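Ulura Community Help > Automation > Food Handling

Rules for a gripper that touches bread and meat in the same cycle?

Posted by crumbtray_pete

Hi all, first post after a long time reading. I run a small sandwich cell for a catering kitchen. One arm, two fingers, buns and sliced salami, and the same fingers do everything. We're up to 187 builds on a good shift and it mostly behaves.

My trouble is the paperwork side. Our kitchen manager wants a written cleaning rule for the fingers before October and I don't know what's normal. Do you treat the fingers like a knife? Like a glove? I've read the machine safety stuff and it's all about people getting pinched, hardly a word on what the gripper does to the food. Also, is there a rule against the fingers touching bread and then meat, or is it only a problem the other way around? The finger pads have a matte, sort of cloth-looking surface and I have a bad feeling about that.

Natanael Sampaio

Okay, I've been through this twice, once with an inspector standing behind me, so here's what I'd do. Check everything with your local health department because they get the final word and they don't all agree with each other.

Treat the fingers as a food contact surface, full stop. That means the same thinking as a slicer blade or a cutting board. Whatever touches the food has to be smooth, cleanable, and made of something the supplier will call food grade in writing. Get the letter. I chased Cistden for mine for weeks and it was worth it (the inspector asked for it before she even looked at the arm!).

Your pads worry me more than your order of work. Anything with a texture holds on to grease, and after salami there will be grease. If you can't wipe a pad and have it come up clean on a white paper towel, swap it for smooth silicone or put a disposable sleeve over it and write down when the sleeve gets changed.

Same goes for the table. Bread drops crumbs all over everything, and you want a light surface so you can see them.

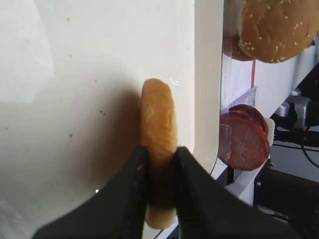

What I'd put in the written rule

Split it into during the shift and after the shift. During: wipe crumbs between batches, change sleeves on a fixed schedule, and stop the arm properly before anybody reaches in. I mean locked out, with the key in your pocket. Pausing it from the tablet doesn't count.

After: fingers come off, get washed, rinsed, sanitized, and air dried on a rack. If yours don't come off without tools, fix that first or it won't get done at 11 at night.

On bread and meat, the part people get stuck on is allergens. Wheat and sesame are both on the major allergen list in the US, so if you ever build something without a bun, the fingers need a full clean first, or better, a separate set. We keep 2 sets with different colored mounts. Cured meat straight onto bread for the same sandwich never got us written up. Raw meat would be a whole other conversation and I'd use a different tool for it.

Last thing, look at your cables and brackets. Anything over or next to open food should be easy to wipe, with no exposed threads if you can help it.

dong_user24

we just use the Prorkidex sleeves and change them at lunch. never had an issue

marla_k

Agree with most of what Natanael said, but I'd be careful with "change them at lunch." Your change time should come from your food safety plan, and if the room is warm and there's meat residue on the fingers, a whole morning is a long time. In my area the inspector held us to the same four hours as our slicer. Ask yours.

Also keep a log! Ours is a clipboard on a nail with time, initials, and which set of fingers is on. Very low tech and it's the first thing they pick up.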